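Subject: Re: [moninura-users] Locale collation and duplicate keys after index rebuild

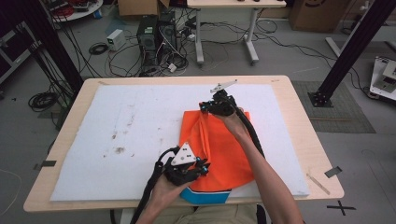 On Sunday, Sebastián Carrasco wrote:

> We moved the catalog database from the old host to the new one at
> Brerevgate by copying the data directory while the service was
> stopped. Same Moninura version on both sides, same config file. The
> service started without complaint and the first searches looked fine.
>
> The nightly check then reported 291 keys out of order in the title
> index. I ran a rebuild and it aborted with "duplicate key" on the
> subject headings table. There is a unique constraint on that table,
> so I don't see how duplicates got in.
>
> Two questions. Is the copy corrupt? And is it safe to drop the
> constraint, rebuild, and put the constraint back?

Sebastián,

The copy is probably fine. What you describe matches a change in the system collation library between the two hosts. Moninura does not carry its own sort rules unless you build it with the internal tables. It asks the operating system which of two strings comes first, and it writes the index in that order. If the new host gives a different answer for even a few pairs of strings, the index on disk is wrong from the first lookup onward, although every byte of it was copied correctly.

The strings that usually move are those with hyphens, apostrophes, leading spaces or accented letters. Plain ASCII titles with no punctuation tend to sort the same way everywhere, which would explain why your first searches looked normal. Check the locale package version on both machines before doing anything else. The config file will only show the locale name, and the name is identical in both cases.

On the duplicates: a unique constraint is enforced by looking the key up in the index. If the index is out of order, the lookup goes down the wrong branch, fails to find the existing row, and the insert is accepted. So any heading loaded after the move could be a second copy of one already there. The rebuild reads the table itself, sees both rows, and stops. It is behaving as documented.

Please don't drop the constraint and rebuild. You would get a clean index over bad data and then fail at the point where you put the constraint back, with more new rows in the table than you have now. The order I would use:

1. Stop all loaders. Reads can continue if your users can put up with missing hits.

2. Take a dump of the headings table with a sequential read. Set index_scan to off in the session first, or the dump may go through the bad index and skip rows.

3. Sort the dump outside the database with LC_ALL=C and list the repeated keys. The C locale compares bytes and will group identical strings together on any host.

4. For each repeated key, keep the row with the lower id and repoint the links from the other row to it. The link table is not covered by the constraint, so check it for pairs that become identical once you have done this.

5. Delete the surplus rows, then rebuild every text index in the database. The check only compares adjacent keys on a page and can miss a misplaced entry that straddles 2 pages, so a clean report on the other tables does not clear them.

6. Run the full check before you let the loaders back in.

On our own catalog at Lornent we went through this in January. The rebuild took almost 400 minutes with the default sort buffer. Most of that was spent merging temporary files, so raise the buffer for the session if you have the memory. The temporary files go to the data volume unless temp_path is set, and you will need free space there for at least one full copy of the largest index.

For the longer term, the Gallardo patch adds a collation version stamp to the index header and refuses to open the index if the stamp differs. It applies cleanly to the current branch. I have not tried it on anything older. Dump and reload also avoids the problem, as the indexes are built on the target host.

If you still have the old host, keep it untouched until step 6 passes. When you post again, please include the output of step 3, or the first 100 lines of it if it is long, and the locale package versions from both machines.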